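The Household Calendar, Revised

Readers in Deltbridge will recall that this journal recommended a paper calendar for the running of a home. After 11 months, that recommendation is withdrawn. Entries were made in pen, plans changed, and March became unreadable. A board has been adopted in its place.
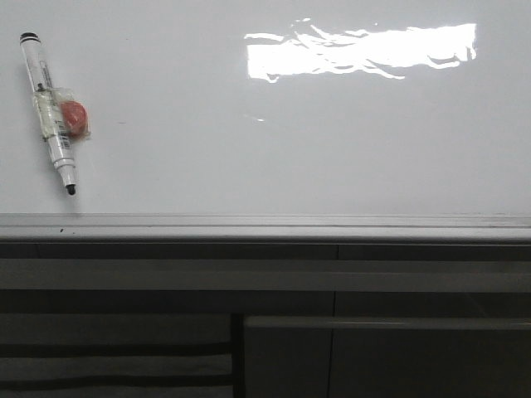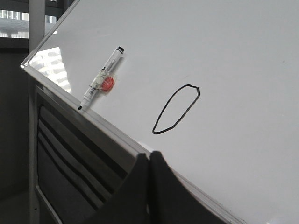
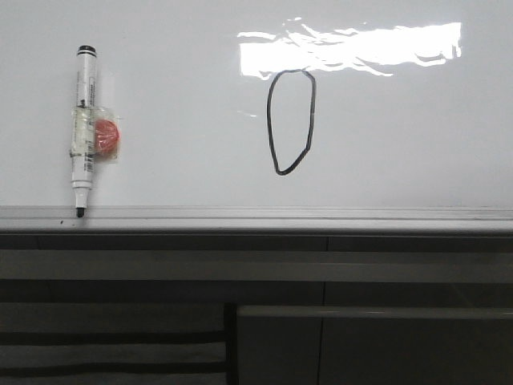
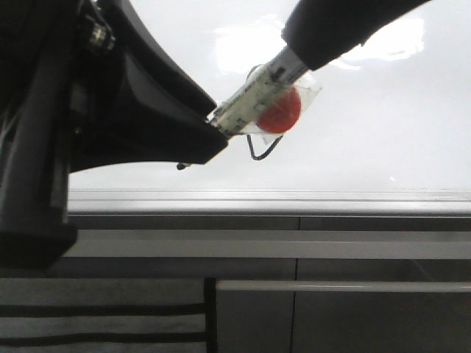

Bills are entered on Saturday, before the trip to Vunerwood. Appointments take priority over errands, and school notices over both. Birthdays remain on paper, as they do not move. The old Barbieri planner has been kept for addresses. A review of the Humari wall file will follow.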